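Storing lemons and oranges together?

Arnavum, September 11, 2019
I keep my citrus on a plate on the counter. My lemons become hard after 8 days. Is the orange guilty?
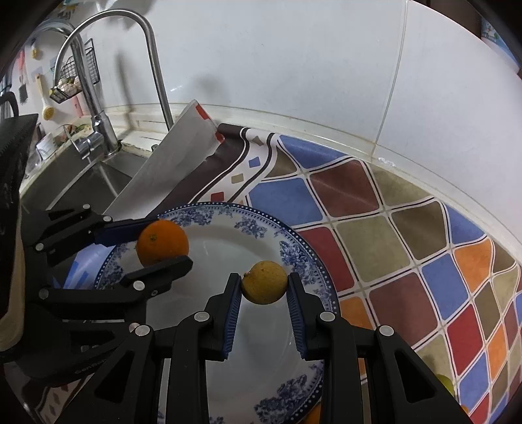
1 min read

Venwood_K wrote:
The orange is innocent. Put the lemons in a closed bag in the fridge, mine stay good for 30 days.

Cemar22 wrote:
I do not agree about the fridge. Cold lemon gives me less juice. And I like your plate with the blue flowers.

Venwood_K wrote:
Then take it out 2 hours before you squeeze it.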